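Thread on bin storage for short bar stock, as I've been asked twice this month what we settled on at the Atby shop. Cut lengths only. Full bars live on the cantilever rack and are a separate subject.

1/ Everything we cut below 145 mm used to go into plastic totes. The totes sagged, the stack leaned, and the bottom one was always the size you needed. We moved to gray metal bins in April and I have no plans to go back.

2/ Wall angle matters more than volume. A straight-sided bin leaves the last few bars lying tight against the wall, where you can't get hold of them. With sloping walls they roll back toward the floor. Lozano sells theirs with a 31 degree slope and it has been enough for round bar. Hex bar is less cooperative.

3/ Floor finish: don't pay for paint. Ours came with a powder coat on the first order and it was gone in the corners within weeks. The second order was bare. It scratches, you wipe it, end of maintenance.

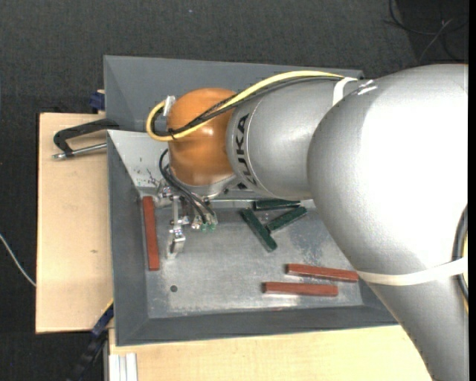

4/ Fill level. We stop well short of the rim. A heaped bin looks efficient until the bars start bridging across each other and you pull one out with four more attached. Half full and refilled more often works better - the saw has to run anyway.

5/ One diameter per bin. We tried two with a divider. The divider from Bastamen was decent steel, but short bars ended up under it every shift, and sorting 10 mm from 12 mm by eye at six in the morning is a poor use of a person.

6/ Labels go on the short end, facing the aisle, diameter first, then length, then grade. Paint marker on metal outlasted every adhesive label we bought. Acetone takes it off when the contents change.

7/ Weight. Nearly 2000 bars of the smallest size fit in one bin on paper. Do the multiplication before you put that on a shelf. Our working limit is set by the Trustero stand, and we have it written on the stand itself.

8/ Oil. Bars come off the saw with coolant on them and it collects on the floor of the bin. We drain them on a mesh tray first, 3 hours minimum. Overnight if the bin won't be needed.

9/ Still open: lids. Dust gets in near the grinder, but a lid is one more thing to put down somewhere. Currently testing a hinged one on the bin closest to the grinder and leaving the others alone. Will add to this thread when I have a month of use on it.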